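How Do You Teach a Robot to Put Away a Mug?

You learned to put a mug on a coaster years ago, probably after a grown-up pointed at a wet ring on the table and sighed. Robots get no such sigh. They have to be taught another way, and it takes a lot longer.

You could try writing the robot a list of rules. Move left. Close fingers. Lift. That works nicely until somebody slides the mug over by the width of a thumb, and then the robot grabs a handful of air and looks very pleased with itself.

So people give it examples instead. In one kind of lesson, a person steers the arms through the whole job while a computer saves every bend of every joint, along with what the cameras see. One complete try is called a demonstration. Then everything gets moved around, and the person does it again. And again. Leonie Plattner, who teaches robots at a workshop called Skeltonetti, once did 70 before lunch. She says she now dreams about saucers.
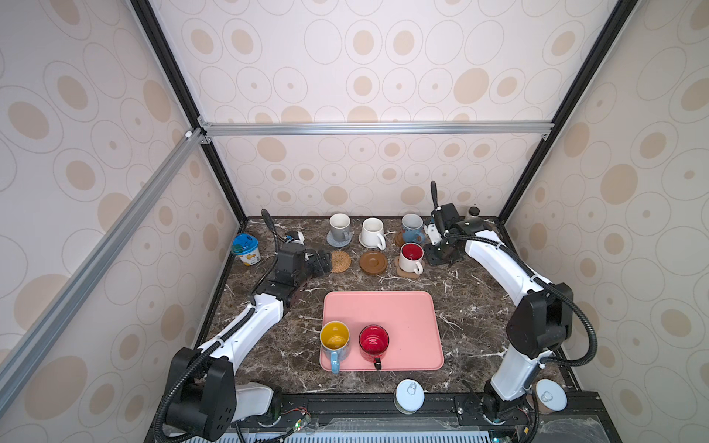 Two robot arms, a pink tray, and plenty of mugs and coasters to practice with.

Why so many different mugs? Suppose every example used the same red one. The robot might decide that "mug" means "red thing," and then your tomato is in trouble. Mixing up the colors, handles, and coasters helps it work out which parts matter.

Even the clumsy tries can be useful. If a mug tips and the person sets it right, the robot may learn how to fix a mistake. Other tries get thrown out. Leonie's team recorded 438 in August and tossed 15, including one in which she sneezed.

After all that, a computer program searches the examples for patterns, and the robot gets a turn by itself with the mugs in new places. If it misses, the usual cure is more examples. Leonie has been told to expect 2,000.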